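One earbud always dead when I take it out of the case

Asked by Chi-keung Wei in Headphones and Small Gadgets

Hi all, hoping somebody kind can help me out before I spend money I'd like to keep. My earbuds are the kind with stems that sit in a little flip-top case, and since September the right one has come out flat nearly every morning while the left one is full. I've reset them, I've left the case plugged in overnight, and I even borrowed my sister's cable. The style is the same as in the close-up, second one down.

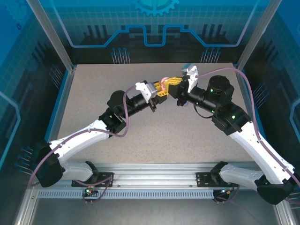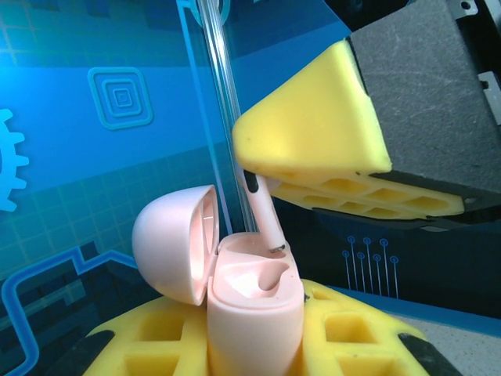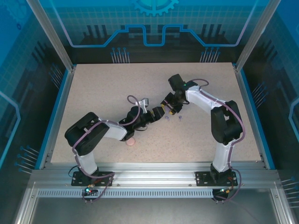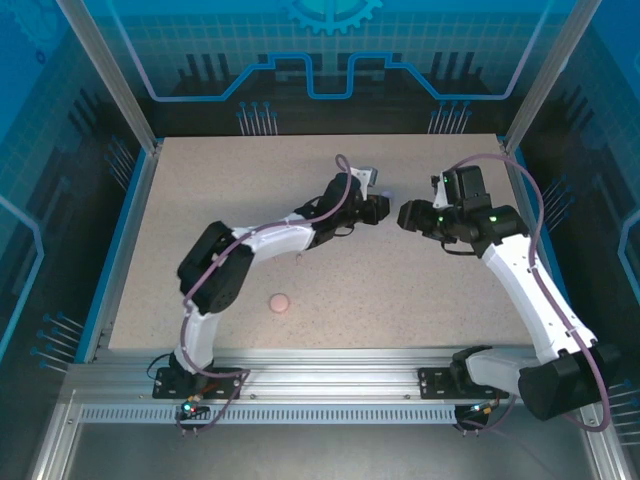 If I press down on the bud with my thumb it starts charging, and then it quits again once I let go. Is the case finished, or is it something I can fix at the kitchen table?

3 answers

Illa
Oh, I had this exact trouble and nearly threw mine out! If pressing helps, I'd bet on a dirty contact. Lint gets down in the bottom of the well and packs itself in there until you'd swear it was part of the plastic. Take a dry cotton swab, pull some of the fluff off so it's skinny, and twist it around gently down at the bottom. Then wipe the end of the stem too. If it's still stubborn, put a tiny drop of rubbing alcohol on the swab (on the swab, please, never in the case) and let everything dry with the lid open for an hour. Mine has been fine ever since, and I was so pleased I cleaned my husband's as well.

Amin
just buy a new case

Gornarport
Illa has it right. Check your ear tips too if yours have them, a thicker replacement pair can hold the bud up a hair too high to charge.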